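Forum index > Manipulation > Learning from demonstration
Thread: Took the head camera away from the policy and it got better. Please ruin this for me

torque_budget
Posted Tuesday, July 17, 2018

I've been sitting on this result for a while and my labmates have stopped making eye contact, so it's your turn.

Setup: two arms facing each other over a mat, Fasport controllers on both, behavior cloning from teleoperated demos. The task is a container and a funnel. One arm holds the container steady, the other brings the funnel over and seats it in the mouth. Any child can do it. We have 2,000 demos, and the policy gets images plus joint positions and spits out joint targets. We call the policy Namalska, after a long argument that I lost.

I trained two versions on the same demos. Version A sees the head camera and both wrist cameras. Version B sees only the wrist cameras. Then I ran each one on the same 14 layouts, none of which appear in training.

A failed 9. B failed 6.

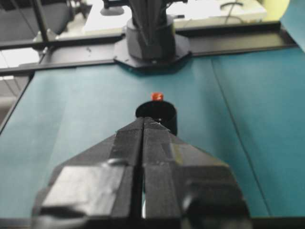

So the version with less information won. My working theory is that A leans on the head view for everything, including the last bit of the approach, where the head view is close to useless. At that range the container rim is a smear of pixels to the head camera and takes up a good part of the wrist image. B has no choice but to look at the thing it's about to grab. A has a choice and picks wrong.

I'd like to write this up as "more cameras can hurt." My advisor would like me to write it up as "preliminary." Thoughts?

gradient_dissent
Your result is three runs. You have found three runs.

I say this with affection. Run each layout again with the same weights and tell me whether B still fails 6. If the number moves by two or three, you've measured your floor vibration.

torque_budget
I knew it would be you.

Fair, but the failures aren't the same sort. When A fails it closes the jaws beside the container, very confidently, and then carries a handful of nothing over to the funnel. When B fails it tends to wander off before it ever gets close. If it were all noise I'd expect a mix of both from both.

gradient_dissent
You'd expect that. Write the failure types down before you look at the next batch, and have someone else label the videos without knowing which version made them. Right now the person sorting the failures is the person with the theory.

soft_limits
I'm going to side with the OP, a bit. We saw something similar with a peg task on Nendine arms. Adding a fixed camera made the training loss prettier and the robot dumber. The network finds whatever predicts the operator's next move most cheaply, and from far away the arm pose alone gives you most of that. It barely has to know where the object is. Looks great on held-out demos too, right up to the point where the robot has to live with its own mistakes.

What's your validation loss on A versus B?

torque_budget
A is lower. Comfortably lower. That's the part that made me think it was worth posting.

soft_limits
Then there's your paper. The camera thing is a symptom.

latency_enjoyer
Counterpoint from the cheap seats. How are you syncing the cameras? If the head camera goes through a different hub, it could be lagging the wrists at run time and not in the logs. A would be driving on old news, B wouldn't care. I lost most of last August to this exact bug and came out of it with strong opinions and no publications.

torque_budget
Different hub, yes. I hate this forum.

I checked the timestamps and they line up, but those are stamped on arrival, so that proves the clock works and little else. I'll point both cameras at a blinking LED tomorrow and find out how much of my summer was real.

Meanwhile, since a couple of you asked by PM what the head camera gets to look at:

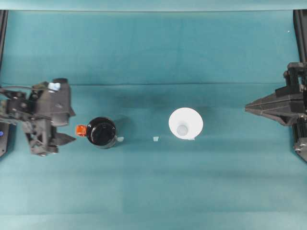
Head camera view: black container on the left, white funnel right of center, a gripper on either side.

Note how much of that is mat. If I were a network I'd also conclude that the mat was important.

hayes_basement
Posting from the Hayes building, where we have the same argument every spring.

Have you tried cropping? From that view, the two things the policy cares about sit in a band across the middle, and the whole lower half is plain teal. You're probably shrinking the full image to feed the network, so you throw away resolution exactly where you need it and keep a lovely record of the tablecloth. Crop to the working band, feed it at the same size, retrain A. If A catches up with B, your title is "image resizing can hurt," and I'm sorry.

gradient_dissent
Seconding the crop. Also, the small white bits on the mat. Are those in the training demos? If they showed up only at test time, A sees them in every head image and B only sees them when a wrist happens to pass over.

torque_budget
Some demos have them, some don't. I didn't track it. I'm now going to have to track it.

soft_limits
I still think the lower loss with worse rollouts is the finding, whatever the cause is. Try dropping the head image at random during training, so the policy can't count on it. If that version beats both A and B, the theory has legs.

gradient_dissent
And if it doesn't, the theory will be adjusted until it has legs. But yes, that one's a proper test. Do it.

torque_budget
OK, plan: LED test first, then cropped A, then random dropout on the head view. Repeats on every layout, failure categories written down in advance, videos labeled by a student who thinks the entire project is silly and so has no stake in it.

I've changed the draft title to "preliminary."

latency_enjoyer
Post the LED numbers even if they're boring. Especially if they're not.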